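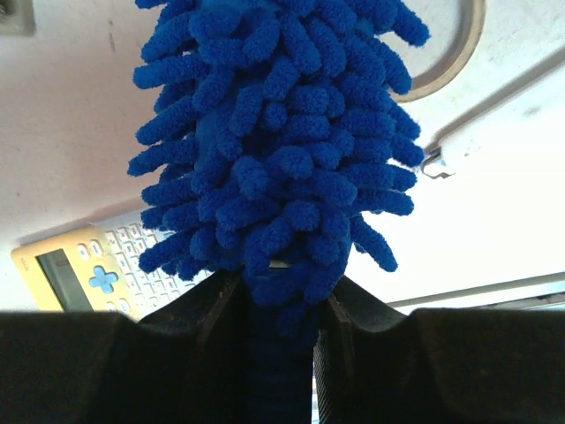

A two-finger gripper holding a blue microfiber duster by the stem, seen from the wrist camera.

The Monevden comparison is an informal bench test of robot grippers, carried out in a rented workshop in Woltano and named after the company that supplied the arm. It set two parallel-jaw grippers, the Wike and the Rullar, against each other on household objects. The test is cited fairly often by sellers of both products, which should give a reader pause, as the results do not clearly favor either one.

Background

Makers of small grippers usually publish a payload and a closing force. Both numbers are measured on rigid blocks. Abimbola Ajayi, who designed the comparison, argued in her notes that such figures say very little about a cleaning tool with a thin stem and a large soft head, and that a buyer could read every data sheet on the market without learning whether a gripper can dust a shelf. The arm, the wrist camera and the controller were kept the same for both grippers. Only the fingers and their drive were swapped.

Method

Each gripper made 200 attempts. An attempt counted as a success if the object was lifted, carried through a fixed path and still in the fingers at the end. The closing force was capped at 45 newtons. The object set included rigid items, soft items and a group that Ajayi called "mixed," meaning a stiff part to hold and a loose part that moves. The chenille duster belongs to the mixed group and has become the best known of them.

A grip low on the stem leaves the whole head free above the fingers, and the plush loops spread out in every direction. With the camera at the wrist, the head then takes up the middle of the view and hides much of what lies behind it. The notes treat this as a camera problem. Critics have called it a gripper problem, on the grounds that longer fingers would have moved the head farther from the lens. Neither side tested its claim.

Results

The Wike dropped fewer mixed objects. The Rullar closed faster and did better on flat, rigid ones. The gap in total successes was 4 attempts, far too small to support the phrase "clear winner," which appears in at least one sales brochure. Ajayi's own summary says only that she would not pay extra for either.

Twisting was recorded separately. A stem can stay between the fingers and still turn, leaving the head pointed the wrong way, and under the test rules this was a success. Several readers have objected, with good reason. A duster that has rotated in the grip may miss the surface it was sent to clean, and the published totals give no hint of how often that occurred.

Criticism

The most common complaint concerns the finger pads. The Wike was tested with new pads, while the Rullar set had already been through 340 cycles on another job. The notes mention this in a single line and make no correction for it. A repeat with matched pads was planned for July but no results have been released.

A second complaint is that the object poses were set by hand, so that small differences in placement could easily account for a gap of this size. The video for the mixed group has been shared only in short clips, and the clips circulated by each seller show mainly that seller's successes.

See also

Parallel-jaw gripper
Wrist-mounted camera
Grasp success rate
Finger pad wear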